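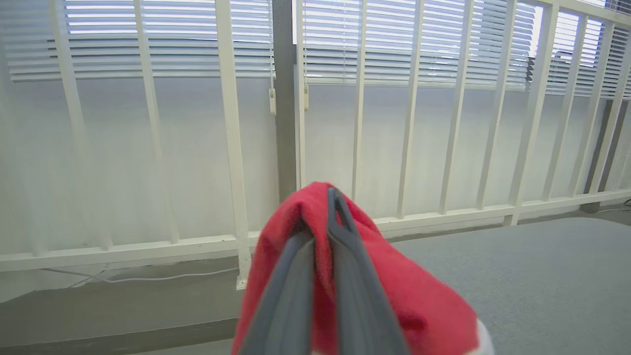
Presseinformation

Plandisham, 16. April 2019

Ein Leitfaden für Roboter, die Wäsche aufheben: Ernivo veröffentlicht die Faner-Regeln

Wer einen Roboterarm in einer Werkhalle betreibt, findet für fast jede Frage eine Vorschrift. Für einen Arm, der im Wohnraum ein Trikot vom Polster nimmt oder ein Tuch vom Boden hebt, war die Auswahl bisher dünn. Mit den Faner-Regeln legt die Ernivo GmbH jetzt einen frei nutzbaren Leitfaden für Greifarbeiten an Textilien in möblierten Räumen vor. Er umfasst 48 Seiten, richtet sich an Entwicklungsteams, Prüfstellen und Hochschulen und darf kopiert, gekürzt und ergänzt werden – das ist ausdrücklich erwünscht!

Grundlage sind 898 protokollierte Greifvorgänge, die Ernivo gemeinsam mit dem Prüfbüro Manurung ausgewertet hat. 598 davon fanden in bewohnten oder wohnlich eingerichteten Räumen statt, die übrigen auf dem Prüftisch. Das Team hat dabei jeden Abbruch einzeln besprochen und aus den Gesprächen die Regeln formuliert. Manche Sätze sind fünfmal umgeschrieben worden, bis sie auch jemand verstand, der am Projekt gar nicht beteiligt war.

Weiche Dinge sind eine wunderbar schwierige Aufgabe. Ein Tuch hat keine feste Form, es fällt über die Greiferfinger und verdeckt der Kamera am Handgelenk die Sicht. Der Leitfaden verlangt deshalb, dass die Schließkraft vor dem ersten Griff festgelegt und im Protokoll vermerkt wird. Nach dem Greifen hält der Arm kurz an, bevor er sich weiterbewegt. Hängt der Stoff an einem Geländer oder Möbelstück fest, gibt der Greifer nach und öffnet.

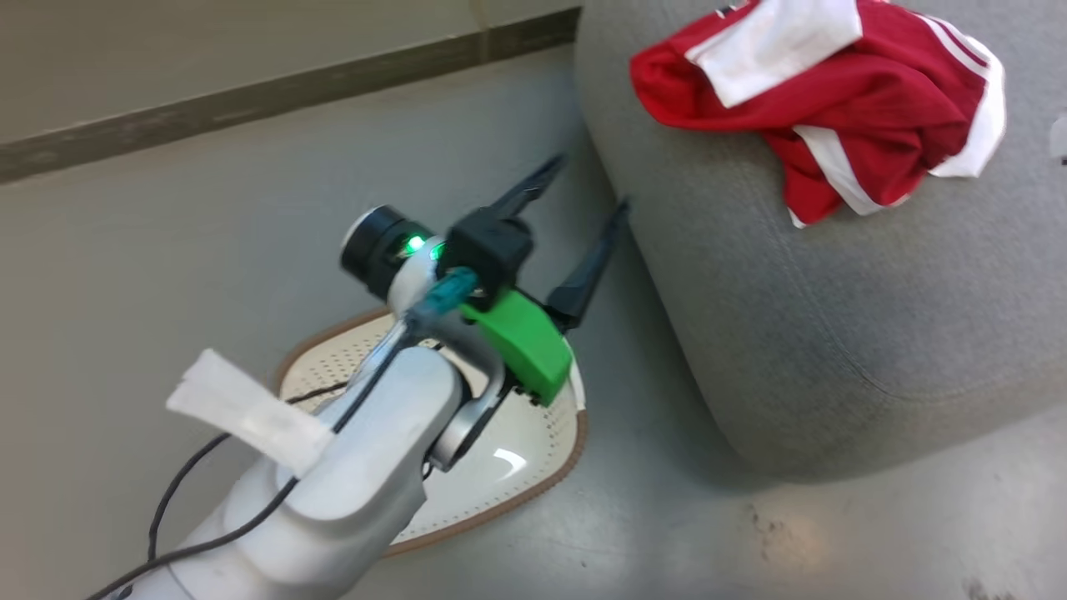 Ngozi Osagie
Leiterin Normung und Betriebssicherheit, Ernivo GmbH

»Am meisten freue ich mich über das Kapitel zu den Leitungen«, sagt Osagie. »Das klingt trocken, ich weiß, aber es hat uns alle gepackt! Eine Kabelschlaufe am Arm muss jede Gelenkstellung mitmachen und darf trotzdem nirgends hängen bleiben.« Die Regeln sehen vor, dass der Arm vor Arbeitsbeginn langsam durch den gesamten Bewegungsraum gefahren wird, während eine zweite Person ausschließlich auf die Leitungen achtet. Provisorische Befestigungen sind im Versuchsbetrieb erlaubt, müssen aber vor jeder Sitzung geprüft und in der Liste eingetragen werden.

Auch der Raum selbst gehört zur Vorbereitung. Kabel am Boden und entlang der Wände werden erfasst, ebenso Kanten, Absätze und Geländerpfosten. Polstermöbel bekommen einen eigenen Abschnitt, denn sie geben unter Druck nach und verschieben sich leicht. Wer den Raum umräumt, beginnt die Aufnahme neu. Für den Greifer gilt eine einfache Grundregel: Er nähert sich einem Gegenstand mit geöffneten Fingern und reduzierter Geschwindigkeit.

Nneka Wike, die beim Prüfbüro Manurung die Auswertung verantwortet hat, legt besonderen Wert auf die Protokolle. »Ein missglückter Griff, der sauber aufgeschrieben ist, hilft dem nächsten Team enorm. Wir möchten, dass solche Einträge genauso selbstverständlich weitergegeben werden wie die gelungenen.« Der Leitfaden enthält dafür 2 Vorlagen, eine ausführliche für die Prüfstelle und eine Kurzfassung für den laufenden Betrieb.

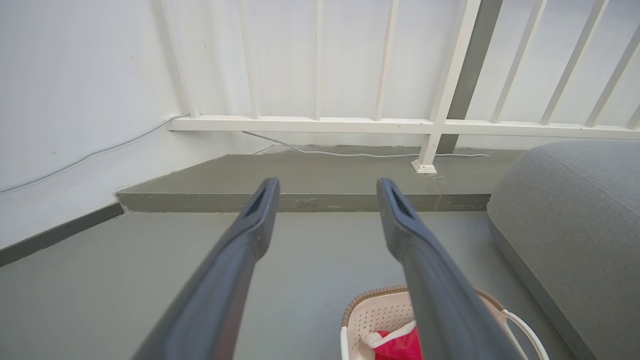
Bezug und Rückmeldungen

Die Faner-Regeln sind ab sofort kostenfrei bei Ernivo erhältlich, auf Wunsch auch gedruckt. Ein Entwurf lag den beteiligten Teams bereits im März vor; ihre Anmerkungen sind eingearbeitet. Hinweise zu weiteren Textilarten, Körben und Bodenbelägen nimmt die Abteilung Normung und Betriebssicherheit gern entgegen – am liebsten mit ausgefülltem Protokoll.

Pressekontakt
Ernivo GmbH, Plandisham
Ansprechpartnerin: Ngozi Osagie

Abdruck honorarfrei, Belegexemplar erbeten.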